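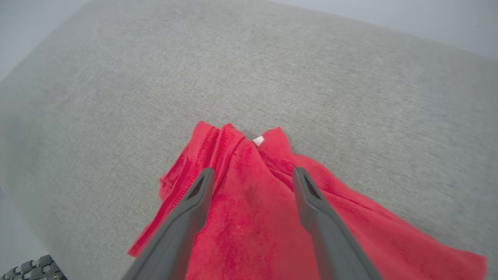
Poste 2 : chiffon rouge entre les doigts ouverts de la pince, sur surface textile grise.

Espace salariés > Vie de l'atelier > Comptes rendus

Réunion d'échange sur l'automatisation du pliage et du tri
Atelier Belkadi, salle du haut, 9 mai 2026
Temps de lecture : 4 min

Présents : la direction de l'atelier, les deux chefs d'équipe, les représentants du personnel, le service maintenance, huit opératrices et opérateurs du tri et du pliage, un technicien de Kirine.
Excusés : l'équipe expédition (livraison en cours).

1. Approbation du compte rendu précédent
Approuvé avec une correction : la prime de polyvalence concerne aussi les postes de repassage.

2. Point sur les bras de ramassage
Le technicien rappelle que les bras livrés par Kirine prennent les pièces de petit textile une par une pour les déposer dans les bacs. Le logiciel Anik choisit le point de prise à partir de la caméra placée au poignet. Trois postes sont équipés. Le poste 3 est arrêté depuis le remplacement d'un câble et doit redémarrer après contrôle par la maintenance.

Sur la dernière période relevée, le poste 2 a demandé 351 reprises à la main. Les motifs notés par les opérateurs sont surtout les pièces prises en double et les pièces relâchées avant le bac. Les pièces froissées en tas restent les plus difficiles. Le technicien indique qu'un réglage de l'ouverture de la pince est prévu, avec un nouvel essai sur les serviettes et les chiffons.

Une opératrice signale que le relevé des reprises prend du temps et que ce temps n'est compté nulle part. La direction en prend note. Il est convenu que le relevé se fera par bouton sur le pupitre, sans saisie du motif, sauf pendant les semaines d'essai.

3. Conséquences sur les postes
Les représentants du personnel demandent si des postes seront supprimés. La direction répond qu'aucune suppression n'est prévue dans le plan actuel et que deux départs en retraite seront remplacés. Les représentants demandent que cette réponse soit confirmée par écrit. Accord de la direction.

Le travail au poste 2 a changé. Les opérateurs se baissent moins et portent moins, mais ils restent debout devant le pupitre et surveillent. Plusieurs disent que l'attention demandée fatigue autrement, surtout en fin de poste. Une personne dit qu'elle préférait le tri à la main parce qu'on pouvait parler avec la voisine. Une autre dit qu'elle ne reviendrait pas en arrière à cause de son épaule.

Demandes retenues :
- siège assis-debout à chaque poste équipé ;
- rotation toutes les 2 heures entre surveillance et pliage ;
- pas de surveillance de deux postes par une seule personne tant que les reprises n'ont pas baissé.

La direction accepte les deux premières demandes. La troisième est acceptée jusqu'en octobre et sera revue ensuite.

4. Formation
La formation de base a été suivie par 31 salariés. Elle porte sur l'arrêt, la remise en route et le dégagement d'une pièce coincée. L'équipe du soir trouve la partie pratique trop courte. Une demi-journée sera ajoutée, sur le temps de travail. La fiche plastifiée du pupitre est à refaire, le texte actuel étant traduit de façon peu claire (« libérer l'organe » pour ouvrir la pince).

Question sur la classification : la surveillance des bras donne-t-elle droit à l'échelon supérieur ? Pas de réponse en séance. Le point est renvoyé à la négociation annuelle.

5. Sécurité
Rappel : on ne passe pas la main entre les doigts de la pince, même à l'arrêt, sans avoir appuyé sur le bouton rouge. Le marquage au sol du poste 1 est effacé côté allée et sera repeint. La maintenance demande que les chariots ne soient plus laissés devant l'armoire électrique.

6. Images des caméras
Les représentants demandent ce que deviennent les images. Réponse du technicien : elles servent au réglage de la prise. Les représentants demandent une note précisant la durée de conservation et l'interdiction de s'en servir pour évaluer les salariés. La direction transmettra un projet de note.

7. Divers
Le client Gotadura change la couleur de ses sacs de linge, les étiquettes des bacs seront adaptées. La machine à café de la salle de pause est toujours en panne. Demande de ventilateurs pour l'été au pliage : devis en cours.

Prochaine réunion : date à fixer après le redémarrage du poste 3.

3 commentaires · 2 partages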